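Drinik sets aside funds for second automated bench

Contract testing lab Drinik has approved the purchase of a second robotic workbench for its plate-handling work, after eight months of planning carried out largely in simulation. The equipment is expected to be ordered in October and installed early in the new year.

The bench will be supplied by Harju, an integrator that has worked with the lab before. Drinik has not released the full price, but operations manager Aranka Mészáros said the arm and its base made up less than half of it. The rest goes to the instruments, plate holders, bottle racks, tubing and the software that schedules the work.

"People ask what the robot costs and plan around that," Mészáros said. "Then they find they haven't budgeted for the nests, the spare gripper fingers or the person who has to set it all up."

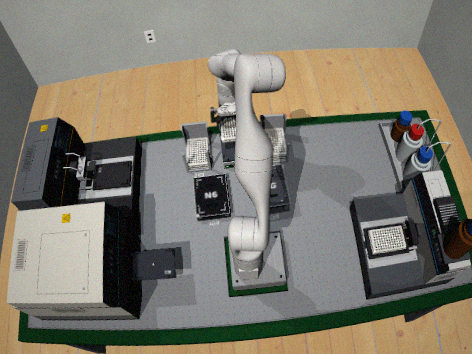 A simulated view of the bench layout, with plate stacks either side of the gripper.

The lab started with three competing layouts and tested each one on screen before asking for quotes. Grigore Lungu, who led the modelling, said the early versions put the instruments too close together, and the arm could not swing between them without slowing down. Moving the bottle holder to the end of the bench fixed most of that. It also meant a longer bench, and the floor plan for the room had to be redrawn.

Harju's first quote included a track to carry the arm along the bench. The lab dropped the track once the model showed a fixed arm could reach every position it needed. Mészáros said that was the largest single saving in the project.

Drinik now processes 224 plates on a normal day, most of them loaded by hand. The planning target for the new bench is 1,000 plates a week on top of that, running from 6 p.m. until the morning shift arrives. A week of night running is counted as five nights.

Plate handling took up more of the modelling time than any other task. Lungu's group ran 3,000 simulated pick-ups with different finger shapes and approach heights before settling on a specification.
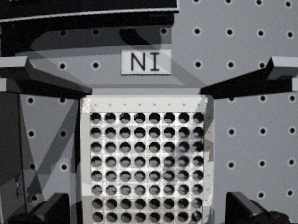

The finger design was then written into the tender, so bidders were quoting on the same part. Two suppliers asked for changes and one withdrew. Girnon, the other firm on the final shortlist, offered a shorter delivery time but a service contract that would have cost more by the third year.

Service terms were a sticking point throughout. Finance lead Uldis Sakalauskas asked for the yearly maintenance charge to be fixed for five years, with parts priced separately. He also wanted training for technicians included in the purchase price and not billed by the day, as it was for the lab's first bench. 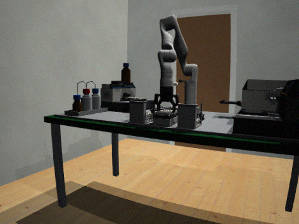
Training will start before the hardware arrives. Technicians will use the same model to practise clearing a jam, restarting a run and swapping out bottles. Csenge Kelemen, who supervises the evening shift, said her staff had asked for that after the first installation, when they had two days to learn the controls.

No jobs will be cut, according to Mészáros. Two technicians will move from plate loading to sample checking.

The purchase still depends on an electrical upgrade to the room, which is budgeted separately. Quotes for that work close at the end of October.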